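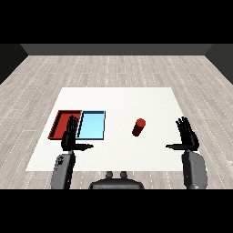 Domingo, 7:40

Sigo con la tarea de clasificación por color. Objetivo del mes: 500 demostraciones aceptadas del cilindro rojo a la bandeja roja, teleoperadas en simulación, y luego otras tantas con la bandeja azul como destino. Llevo 300. El ritmo de la semana pasada era mejor, pero entonces no filtraba los episodios por suavidad de trayectoria.

Cambios de hoy en la configuración:

Posición inicial del cilindro muestreada de manera uniforme en la mitad derecha de la mesa. Antes usaba una gaussiana y casi todas las muestras caían en la misma zona; la política aprendía a ir a ese punto sin mirar. Bandejas fijas de momento. Todor Matić quiere aleatorizarlas ya, con intercambio de rojo y azul incluido. Prefiero cerrar primero este lote.

Pose de reposo: las dos manos levantadas, dedos extendidos. Todo episodio que no arranque de ahí con un error articular bajo se descarta en la carga.

11:15

Primera tanda, 80 episodios grabados. Rechazados 14. Nueve por agarre inestable: el cilindro gira entre el pulgar y el índice durante el traslado y cae fuera del borde. Los otros cinco por saltos en el seguimiento del guante izquierdo, que en esta tarea apenas se usa pero contamina igualmente el vector de acción. He probado a congelar el brazo izquierdo y no me convence - si después queremos pasos de mano a mano, esos datos no servirán.

Queda pendiente el coeficiente de fricción de las yemas. Con el valor que trae Grurnov por defecto el contacto es demasiado resbaladizo. Lo he subido y el agarre mejora, aunque ahora el objeto tarda en soltarse sobre la bandeja y la mano lo arrastra un poco. Anoto el valor en el fichero de configuración, no aquí.

16:30

Llamada con Wiroj Luangrath. Ha entrenado con los 300 anteriores, 3000 pasos, solo para ver si la pérdida baja. Baja. En evaluación la mano derecha llega al cilindro y cierra tarde. Cree que hay un desfase entre imagen y acción en la exportación de Skesance. He comparado las marcas de tiempo de dos episodios y tiene razón: un fotograma de retraso, constante. Se corrige en la conversión, sin regrabar nada.

18:50

Segunda tanda a medias. Tengo la muñeca derecha cargada y las últimas trayectorias salen con correcciones innecesarias antes del cierre. Las marco como dudosas y paro.

Mañana: reexportar todo, repetir la prueba de Wiroj y contestar a Todor sobre las bandejas.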